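Visit Report: Fullard Verification Center, Skeltholm Site

Purpose of the visit

The Design Tools group was invited to spend a day at the Fullard verification center in Skeltholm during the August open week. The group maintains a large body of hardware description code, a good part of which is generated from register tables and interface templates. The aim of the visit was to learn how a site with a longer history in this area runs its regressions, keeps its generated code under control, and trains new engineers. This report records what was shown and said, and lists points for follow-up.

The visit began at 9:30 with a short welcome and ended at 4:00. Visitors from two other firms were present for the morning program. The afternoon was held for our group alone.

Site and organization

The center occupies the upper two floors of a building near the rail station. Design work is done elsewhere; the Skeltholm site handles verification only, and receives code drops from the design teams through a shared repository. Each drop carries a tag, a change summary, and a list of blocks that the design team considers stable. The hosts stressed that the list of stable blocks is treated as advice. Every block is compiled and run through a basic set of tests before any larger job is started.

Engineers are grouped by interface and not by product. A group that owns a bus protocol keeps its agents, monitors, and coverage models for all products that use that bus. The hosts described this as a decision made after several projects had produced separate versions of the same monitor, each with its own defects. The arrangement has a cost, and this was stated openly: a product team that needs a change must wait for the owning group to schedule it.
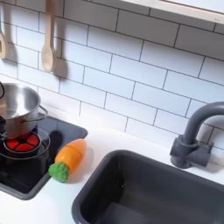
Regression system

The nightly regression currently holds 3381 tests. It is started at 7:00 p.m. and runs on a local compute farm of 256 slots. The scheduler, called Aguirre, was written in-house. It reads the recorded run time of each test and starts the longest tests first, so that a single slow test does not hold up the report in the morning. Tests without a recorded run time are placed in the middle of the queue.

Results are sorted by failure signature before they are shown to anyone. The signature is made from the first error message in the log, with times, addresses, and instance numbers removed. One bad commit may break several hundred tests, and the morning report then shows a single line with a count beside it. The person on duty opens one log from each line, assigns the line to a group, and closes the report by 10:00 a.m.

Our group asked how random seeds are handled. A failing seed is stored with the tag of the code drop and the exact tool version, and is rerun each night until it has passed 100 times in a row on newer drops. It is then removed from the list. Seeds are never edited by hand. Where a test bench change alters the order of random calls, the old seeds lose their meaning, and the scheduler marks them as expired after comparing a checksum of the bench files.

Two weaknesses were pointed out by the hosts themselves. The signature method joins unrelated failures when both end in a general timeout message. Run times recorded on older machines also remain in the database and distort the order of the queue.

Code checking and editors

Fullard applies a fixed set of lint rules at commit time. The rules are stored in the same repository as the code, and a change to the rules must pass the same review as a change to a design file. Waivers are allowed only next to the line they concern, with a written reason. A separate waiver file was used in the past and was given up when it became clear that many entries pointed to lines that no longer existed. At the last cleanup the center removed 2284 entries of this kind.

Engineers are free to choose their editor. Most of those who spoke with us use an integrated environment that compiles in the background and marks errors as the user types. The hosts reported that the time needed to build the project database is the main complaint, above all for the top-level bench.
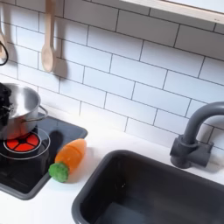
The build can be shortened by loading only the packages needed for a given block, and each block directory holds a small file that lists them. These files are checked by the regression, which compiles every block from its own list once a night. A missing package is reported in the morning along with the ordinary test failures.

Handling of generated code

This part of the program was of the greatest interest to our group. Register models, address maps, and some assertion files are produced by a generator named Eritz, which takes table files as input. The generated files are not stored in the repository. They are rebuilt by each user and by each regression job, and the build stops if the generator version does not match the version named in the project settings.

A header in every generated file gives the source table and the row range from which it was made. When the simulator reports an error in a generated file, a wrapper script reads the header and prints the matching table rows below the message. Our hosts demonstrated this with a deliberate error in an address map. The rows printed were the correct ones, though the script had to be started a second time after a license request was refused.

Hand edits to generated files were discussed at length. The center does not permit them. Where a design needs behavior that the tables cannot express, a hook file is included at a fixed point, and the generator leaves the hook file alone. Our own practice of protected regions inside generated files was described in turn. The hosts had used a similar scheme and had found that regions were lost when a block was renamed.

Training of new engineers

New engineers spend their first six weeks on a small practice design with known defects. They write a test plan, build a bench, and run it on the farm with the same priority as production work. The defects are changed each season. A reviewer from one of the interface groups reads the plan before any code is written, and the review notes are kept for the following intake.

The written course material was made available for reading on site. It covers constrained random tests, functional coverage, and assertions, and it has a long section on reading log files. The section on reuse of sequences is under revision and was not shown.

Points for follow-up

The group will test the failure signature method on one month of stored logs, with general timeout messages kept apart by test name.

The rule that waivers must stand beside the line concerned will be put forward at the next methodology meeting.

A trial will be made with per-block package lists on the two smallest blocks.

Fullard has agreed to send a description of the header format used in generated files. The wrapper script itself cannot be shared at present.

A return visit to our site has been proposed for the spring, with a program centered on clock domain checks and power-aware simulation. The hosts have asked for a list of the tool versions in use before the date is set.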